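Workshop Notebook, Textiles and Soft Goods Conservation
Entry for Wednesday, January

Subject: Adhesive trials for the lining repair programme

Work resumed at 9:15 a.m. on the Curkura lining samples. The purpose of the present series is to establish whether the wheat starch paste now in general use may be retained for cotton linings, or whether the Plumirix dispersion should be adopted for all pieces entering the travel goods collection.

Strips were cut along the warp, 36 mm in width, and conditioned overnight in the humidity cabinet. Paste was prepared to the usual recipe and strained twice. The second straining removed a quantity of fine lumps and should be made standard practice.
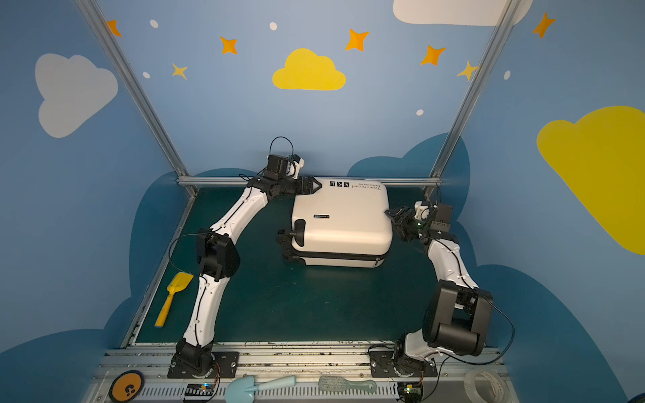 Peel readings for the paste were uneven. Strips taken near the selvedge parted early, while those from the centre of the cloth held until the fibres began to lift. The dispersion gave a steadier result but left a slight sheen on the undyed cotton, visible in raking light. This would not be acceptable on an exposed lining.

The Ivotura balance drifted again before noon and was re-zeroed. Sample 209 was weighed both before and after the correction, and only the later value has been entered in the ledger. Colleagues are asked to allow the balance nearly 90 minutes to settle after the heating comes on.
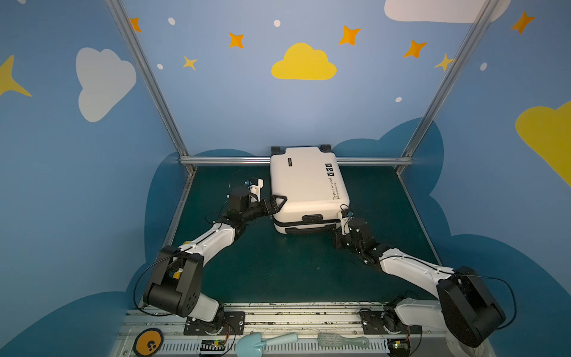
Page last changed: Wednesday, 4:40 p.m.

The afternoon was given to reversibility. Paste joins released cleanly with a damp blotter and light weight. The dispersion required solvent, and the colour of one striped sample shifted at the margin. A second striped sample has been set aside untreated for comparison.

It is proposed that paste be retained for all linings of natural fibre, and that the dispersion be held for synthetics pending the ageing results. The Gwilliam method sheet will need to be revised accordingly at section 2.

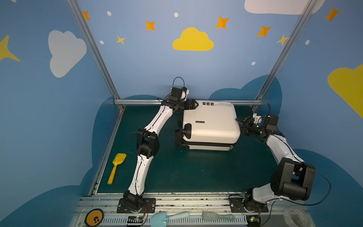
Textile bench adds that the selvedge failures may be owing to residual size in the cloth, and asks that a washed set be run before the method sheet is altered. The request is reasonable. Washed strips to be cut tomorrow from the same bolt.

Outstanding: blotters, deionised water, new labels for the humidity cabinet.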